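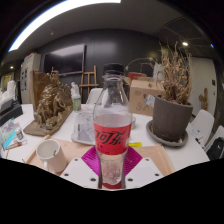
How to review who gets promoted in your company

By Homa Mousavi
Updated November 2024

Most firms can tell you how many women work for them. Fewer can tell you how many women applied for the last set of senior posts, who was on the panel, and who was told about the job before it was advertised. A promotions review puts those things in one place. You can do it with a spreadsheet and some patience, and you don't need to bring in a consultant.

The method below is for companies that have a layer of managers and at least a small senior team. It was first written for Jarkdale, a building supplies wholesaler, and has been changed a little after being used at Fagundes, a family printing firm going since 1908. Both gave permission for their experience to be used.

What you need before you start

A list of everyone employed on one chosen day, with job title, grade, department, sex, start date, hours, and the name of their line manager.

A list of every post filled at supervisor level or above in the past three years, whether or not it was advertised.

Any application records that still exist. Check your retention policy first. Many firms delete unsuccessful applications after six or twelve months, and if yours does, the review will have to work with what is left.

The agreement of one director, in writing. A short email is enough. It should say what the review covers and who will see the results.

If you handle personal data for this purpose, tell staff. Your privacy notice may already cover it. If it doesn't, change the notice before you pull the records.

Step 1. Pick a date and stick to it

Choose one day and count people as they stood on that day. The last day of March suits many firms, as it falls close to the end of the financial year and payroll will be preparing figures anyway. Use the same day every year. Moving it by even a few weeks can take in or leave out a whole intake of trainees.

Include people on maternity, paternity, adoption and long-term sick leave. They are employed and they belong in the count. At Jarkdale the first list was drawn from the door pass system and missed everyone who was on leave, and the work had to be done again from payroll.

Agency staff are a matter of choice. If they can apply for internal posts, put them on a separate sheet.

Step 2. Sort the jobs into levels

Job titles are a poor guide. One department's manager is another department's team leader. Write a one-line test for each level and apply it to everybody. A set that works for most firms:

Director: sits on the board or reports to the managing director and holds a budget.
Senior manager: manages other managers, or runs a site.
Manager: has direct reports and does their appraisals.
Supervisor: allocates daily work but does not do appraisals.
Staff: everyone else.

Specialists cause trouble at this stage. A senior engineer or company accountant may be well paid and have no reports. Give specialists a level of their own and note which management level their pay is closest to. Nivaldo Miranda at Fagundes put all the specialists in with the staff the first time, and it made the bottom level look much better paid than it was.

Ask two people to sort the list separately and compare the results. Where they disagree, go back to the one-line test. If the test doesn't settle it, rewrite the test.

Step 3. Build the level table

Make a table with one row for each level. The columns are total people, women, men, percentage of women, full time and part time. Add a second version split by department if your departments are big enough.

Take care with small groups. If a department has three managers, a percentage tells you very little and may identify people. Give the plain numbers to the director who agreed the review, and merge the group with a neighbouring one in anything you publish.

Look down the percentage column for the level where the figure falls most sharply. In many firms it isn't at the top. It is often the first step into management, and the levels above follow from it. That step deserves most of your time in the stages that follow.

Step 4. List the posts that were filled

Go to your second list and add these columns for each post:

Advertised inside, outside, both or neither.
How long the advert was open.
Number of applicants, women and men.
Number shortlisted, women and men.
Who was on the panel.
Who was appointed, and the level they came from.
Whether they had been acting up in the post beforehand.

Expect gaps. Write "not known" and carry on. Don't ask managers to fill in applicant numbers from memory, as these tend to come back as round figures that can't be checked.

The acting-up column matters more than people expect. A temporary cover arrangement is usually made quickly and without an advert, and the person covering then has an obvious advantage at interview. If your firm uses a lot of cover, record each arrangement as a post in its own right.
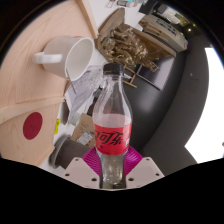 Issue 78

Step 5. Work out the rates

For each level, work out three rates for women and the same three for men.

Application rate: the number who applied, divided by the number at the level below who could have applied.
Shortlist rate: the number shortlisted, divided by the number who applied.
Appointment rate: the number appointed, divided by the number shortlisted.

Multiply each by 100 to get a percentage. Keep the underlying numbers next to it.

The point of splitting it up is that each rate leads to a different conversation. A low application rate sends you to look at how posts are advertised, what hours they ask for and whether managers encourage people to go for them. A low shortlist rate sends you to the criteria. A low appointment rate sends you to the interview.

If the numbers are small, pool the three years. If they are still small, say so in the report and lean more on Step 6. A single appointment can swing the figures for a whole level in a firm of modest size, and you shouldn't hang a conclusion on it.

Step 6. Talk to people

Speak to a mix of staff: some who were promoted, some who applied and were turned down, and some who could have applied and didn't. The last group is the hardest to find and usually the most useful. An open invitation in the staff newsletter brings in a few. Ask departments to pass it on to part-timers and night shifts, who may not see the newsletter.

Interviews should be held by someone outside the person's reporting line. Half an hour is long enough. Questions that have worked:

How did you hear about the post?
Did anyone suggest you apply?
What would you have had to change about your working week to do it?
What feedback were you given, and could you use it?

Take notes by hand or type them up the same day. Leave names off the notes and keep the key somewhere else.

Etenesh Gudeta, who held the interviews at Jarkdale, found that several women had ruled themselves out of depot manager posts over a line in the advert about being "available at all times". The depot managers themselves worked a fixed rota. The line had been copied from one advert to the next for years and was taken out the same week.

Step 7. Write it up

Keep the report short. Four or five pages is plenty, in this order:

What was reviewed and on what date.
The level table.
The three rates, with a note on missing records.
What staff said, grouped by subject.
Proposed changes, each with a name and a deadline beside it.

Put nothing in the changes section that can't be checked a year later. "Improve awareness among managers" can't be. "All posts at supervisor level and above to be advertised internally for at least ten working days" can.

Let the people who will be named against the changes see them before the report goes to the board. They may point out that a deadline is impossible, and it is better to hear it then.

Step 8. Tell the staff

Publish a summary to everyone. Staff who gave up time for interviews will want to know what came of it, and if they hear nothing they are less likely to take part again. Jondeck, a software support company which followed an early draft of this guide, posted the summary on its intranet and then took questions at the monthly meeting. Janaína Meireles, the office manager there, recommends having the level table printed out, as most of the questions were about how particular jobs had been sorted.

Common problems

The board wants to compare the firm with others. This is difficult unless the others sorted their jobs in the same way. Published figures for large listed companies cover only the very top posts and won't match your levels. Comparing your own figures year on year is safer.

A manager refuses to hand over panel notes. Go back to the director's email. This is what it was for.

Somebody's sex is recorded wrongly or not at all. Ask HR to contact the person. Don't guess from first names.

The firm has merged or bought another business during the period. Run the two sets of posts separately up to the date of the merger and together afterwards. Rulton, which took over a smaller rival halfway through its review period, tried to combine them from the start and ended up with two grades that nobody could match.

The figures look fine. Check the pay at each level before you stop. Equal numbers at manager level can still hide a pattern in which women run the smaller teams.

Doing it again

Repeat the level table every year. The full review, with interviews, can be done every second or third year. Save the one-line tests from Step 2 with the spreadsheet, along with a note of any jobs you had to argue over, so that whoever does it next sorts them in the same way.

A blank copy of the spreadsheet can be requested from Vanderleia Medeiros at the address on the contact page. Please say whether you need the version with the specialist level.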